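# About Kollell

Hi, I'm Pirjo, and I like bottles. I like them a lot more than most people think is reasonable, and Kollell is the business I built out of that. We help small makers (syrup people, shampoo people, the odd vitamin brand, one very determined maple vinegar couple) pick the right bottle and the right cap, buy them in quantities that fit in a spare bedroom, and get them onto a shelf without leaks.

I started out on the other side of the counter. I made a ginger cordial and sold it at the Saturday market in Yuen, and I spent my first whole season with sticky hands! The cordial was good. The bottles were terrible. The caps were listed as the right size, they went on fine in my kitchen, and then they let go in the van on every single bumpy road. I called the supplier and got a polite man who told me my minimum order for a different cap was a pallet. I did not have room for a pallet. I had a Honda and a hall closet.

So I started collecting. I wrote to every factory that would answer, asked for one or two of everything, and lined them up on the kitchen windowsill until my daughter complained that she couldn't see the yard. Other people at the market started borrowing from the windowsill. Then they started asking me to order for them, and by that September I had a resale license and a rented unit with actual shelves in it.

## What we do all day

Mostly we look at bottles. I know how that sounds! But you learn so much by standing a bottle on a plain surface in decent light and paying attention to it. Does it lean? Does the label follow the curve of the wall or fight with it? Can you see where the liquid stops, and do you want your customers to see that? A clear bottle shows everything, which is lovely for a bright red shrub and not so lovely for something that settles.

We keep a sample library, and it's up to 1,060 bottles at the moment, sorted by neck size first and then by color. Everyone who visits wants to sort by color first. I held out. If you fall for a bottle before you know its neck you'll end up hunting for a cap that doesn't exist, and I've had people near tears over a cobalt blue oval they couldn't close with anything.

We also save ordinary store-bought bottles, the kind you'd drink and throw in the recycling. They're some of the best teachers we have. A small water bottle is a clever piece of work when you look at the ridges and the shoulder and how the label sits.
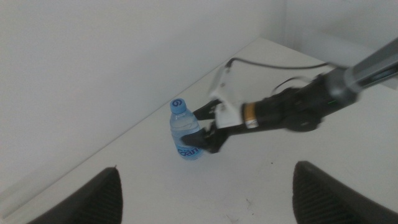
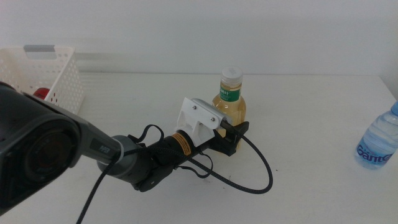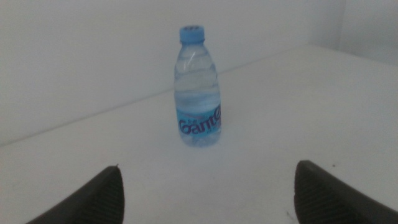 **By Pirjo Väisänen**
*Page last updated 15/08/2020*

Two shapes of the same old question, really: clear or amber? We get asked that one more than anything. The little clear water bottle with the light blue cap (you can read Ganten on the label in the last photo) is about as open as packaging gets. You see the water, you see the line where it stops, and the cap picks up the blue of the label. I love that kind of matching. It's a small thing to do and it makes a cheap bottle look cared for.

Amber is a different mood altogether. People see it and think pharmacy, or brown sugar, or their grandmother's bathroom cabinet, and all of those can work for you. If what you make is sensitive to light, talk to us early, and please talk to whoever formulates it too. I can tell you what a bottle looks like and how it closes. I can't tell you how long your rosehip oil will keep, and I'd be nervous of any bottle seller who tried.

As for the white tabletop, I'm very fond of it. White shows you the bottle's real color, and it gives you a shadow with a bit of tint in it, so you get some idea of how the thing will look on a pale shop shelf. If you come in with a design on your phone, we'll clear you a spot and you can try your label against as many samples as you like. Bring tape. Ours walks off.

## The Fumia range

After a few years of selling other people's shapes I got brave and had our own made. It's called Fumia, and it's a family of 12 bottles that all share two neck sizes, so the caps swap around within each group. You can launch with the small one, move up to the big one later and keep ordering the same cap. That was the whole idea! I drew the shoulder myself on the back of a dentist's envelope and the mold shop very kindly turned it into something a machine could blow.

The first batch had a rim on the base that made it rock, and I sold them off as seconds with a note saying so. There are still people in Yuen using them as bud vases.

Caps come in 17 colors. Please don't ask me for a favorite (it's the pale blue).

## How ordering works

Samples first, always. Tell us what's going in the bottle, how thick it is, how you fill it and whether it ships or gets handed over a table. We'll send a box with a few candidates and you should fill them, lay them on their sides overnight on a paper towel, and squeeze them. Be rude to them. Then write back.

The smallest order we take is 11 bottles. It's an odd number and it came from the size of my first shipping carton, which held a dozen until you added enough padding to keep them from scuffing each other. I never changed it.

We keep stock and orders in Flurker, so you'll get your confirmation from that address and it does sometimes land in spam. If you haven't had anything by the next working day, call and we'll look it up while you're on the line. Caps and bottles are packed separately. Check that you have both before you put the kettle on and start sterilizing things!

## Come and see us

The unit is behind the tile warehouse in Yuen, green door, buzzer on the left. Weekday visits are by appointment, and you're welcome to bring whatever you make. I'll happily taste cordial. If you've got a strange old bottle in the garage and want to know what cap fits it, bring that too, rinsed if possible, and we'll go through the drawers together.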